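Looking After a Wooden Cutting Board (and a Few Other Things by the Sink)

I have been cooking in the same small kitchen in Allitdale since I was newly married, and if there is one thing I get letters about it's wood. Boards, spoons, the salad bowl somebody's aunt brought over on the boat. So I'm putting it all on one page, and I'll try not to wander too much.

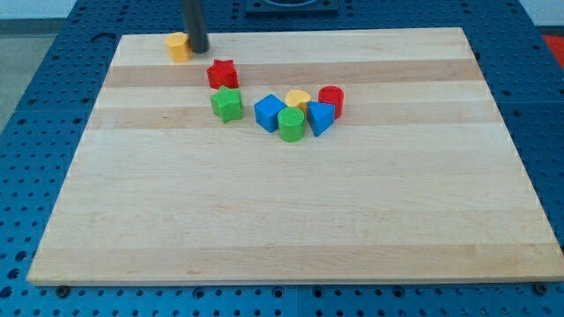

First, the washing. Hot water from the tap, a little dish soap, a soft brush, both sides every time. I know it seems silly to wash the side you didn't use, but wood takes up water, and if only one face gets wet the board will cup on you like a potato chip. Wipe it down with a towel and stand it on its edge to dry. I lean mine against the tile behind the toaster and leave it there until after supper.

Please don't put it in the dishwasher! I did it once, with a lovely board from a little shop called Overgaard that had cost me $54, which felt like a fortune at the time, and it came out split along a glue line from one end to the other. My husband clamped it up again with wood glue and it did for bread, but it was never flat after that and it rocked every time I sliced.

Onion and garlic smells: sprinkle on a good handful of coarse salt, cut a lemon in half, and scrub with the cut side, squeezing as you go. Leave it for ten minutes while you have your coffee, then scrape it off and rinse. Baking soda mixed to a paste will do if you're out of lemons. For beet stains I use the salt and go over it twice, and whatever is left fades by itself in a week or so (or you stop seeing it, I've never been sure which).

Oiling. Use food-grade mineral oil, the kind sold for boards or the plain kind from the drugstore. Olive oil and corn oil go sticky and start to smell, so keep those for the skillet. Make sure the board is bone dry. Pour on more than you think you need, rub it in with a piece of old T-shirt, do the edges and the ends as well, and let it sit overnight. The ends drink up more than anywhere else. In the morning wipe off what's left. A new board wants this once a week for the first month, then once a month or so, and in winter when the furnace is running I do it a bit more often.

If the top has gone fuzzy, that's only the grain lifting. Go over it with fine sandpaper, always along the grain, wipe off the dust and oil it again. Deep knife marks need a coarser paper first and a good deal more patience.

I keep 2 boards going, one for meat and one for everything else, and I burned a little M into the corner of the meat one with a hot nail.

Wooden spoons get the same oil. I do mine in September when the canning is finished, all lined up on newspaper.

A damp dish towel folded flat under the board will stop it sliding around while you chop. The rubbery shelf liner works too, and you can rinse it off and use it again for months.

Next time I'll get to cast iron, which several of you have asked for.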